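Kavthorpe visit, June 2024

Quick notes before I forget it all. Got to the Ilton building late, bus was full, signed in at the wrong desk. Solange Kennedy runs the student club and met us by the stairs. No slides, thank god. Straight to what they're working on.

Project is called Prorkari. Students do kitchen jobs with hand-held grippers, one in each hand, and the recordings go to teach a robot arm later. Bags and packets this term. Sounds dull, isn't. Target is 700 good runs before the summer break, they had 220 when we came. Solange says the first 100 were mostly thrown out, everyone moved too fast.

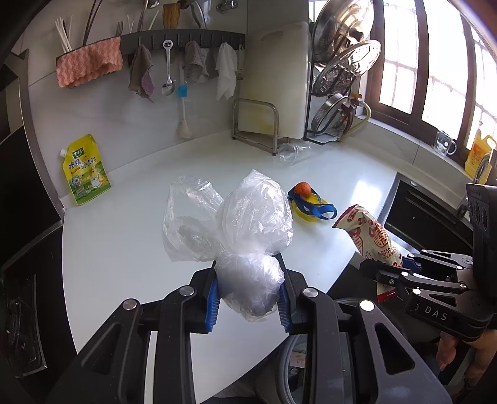 Asked if we could have a go. Yes! Much harder than it looks, your wrist wants to do everything and the fingers close later than you expect. I dropped a packet twice. The second year next to me was very patient abuot it.

Then the write-up wall, mostly sticky notes. Thin plastic is the big headache. Rigid stuff they've more or less got. There was a long argument over whether a fumbled grab should stay in the set, Solange says keep, half the club says bin. Didn't get settled while we were there.

Club has 14 members, takes new ones in the fall, no coding needed to start. Tan room upstairs is where they do the trainning side, we only got five minutes in there. Would go back for that. Bring a snack, the cafe shuts early.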